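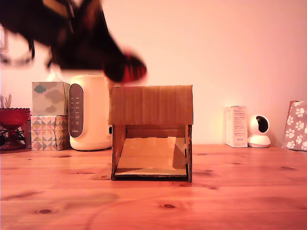 The gripper in motion above the cardboard house.

Posted 21 Jun 2026

I have been postponing this post, because I wanted to understand the fault first and not only complain about it. Now I understand most of it, so I write it down, also for myself.

For readers who are new: since January I work in my free hours on a small manipulation project which I call Fencombe. The arm must reach to a little cardboard house with an open front, put an object on the ramp inside, and go back up without touching the roof. It is an easy task for a person and a surprisingly difficult one for my arm. The fingers have red tips, so I can see them well against the brown cardboard.

On episode 489 the arm came down too low on its way home. It was supposed to leave the front of the house, rise, and then travel to the left over the table. It did the traveling before the rising was finished. The finger caught the edge of the roof and pushed the house against the white appliance behind it, and the arm continued to push. The collision stop did not react. I pressed the emergency button, but I was standing at the wrong side of the table and it took me 2 steps to reach it. Two steps is a long time when something is bending.

The damage was small. One tab of the side wall was torn, and the appliance got a scratch that I can feel with my nail. The arm itself had no damage that I could find. But my hand had been in that same place a minute before, to put the object back for the next episode, and this is the part I kept thinking about in the evening.

What I found in the log

My controller is a Dillow, bought used from a shop in Westville. It has a setting for blending, which means that the arm is allowed to cut the corner between two points so the motion is smooth. With a small radius it is very nice to watch. I had the radius on 4 millimeters for months. In the log of this episode it was 63.

At first I thought I had typed it wrong, and I searched my files for this number for a whole evening. It was not in the motion script. It was in an old file from a test without any house on the table, where I wanted wide and quick movements. The script loads its settings from a folder, and when two files have the same key, the one that is loaded later wins. I had copied the old file back into the folder while I was cleaning my disk. So the cleaning made the problem – I am still a little ashamed of this.

The second question was why the collision stop did not react. For this one I have only half an answer. The same old file also contained a higher force limit, and cardboard is soft. It gives way slowly, and the controller sees a slow increase of force and not a hit. After the correction I pushed the arm by hand against a box, with low speed, and it stopped as it should. With the old limit it did not stop before the box was already folded. I repeated the test with a thicker box and the result was less clear, so I do not want to claim more than this.

What I changed

The settings are now in one file, and the script refuses to start if it finds a second one. It prints the blend radius and the force limit on the screen and waits until I confirm them. This is annoying after some repetitions, but I leave it so.

The point above the house is now an exact stop. The arm rises completely, stands still for a short moment, and only then goes sideways. The motion is uglier, and each episode is longer.

The emergency button is on a longer cable and I keep it next to my hand. I also do not reach to the house anymore while the motors have power. Before, I trusted the pause between episodes, and a pause is only software.

What is not changed yet: my table is too crowded. There is a row of things along the wall, tissue boxes and a paper bag and a red glass dish, and I like them there because the table is also simply a table in my home. The glass dish worries me the most. A friend of the blog, who signs as Đặng in the comments, wrote me already under an older post that I should move everything breakable out of the reach of the arm. I answered politely and did nothing. Please accept my late thanks, you were right.

I repaired the torn tab with paper tape. The house stands a bit crooked since then, and the policy seems not to care, but I will cut a new side wall before I collect more data. If somebody uses the same controller and knows whether the force limit can be locked with a password, please write to me. The manual mentions it in the table of contents and then the page is missing in my copy.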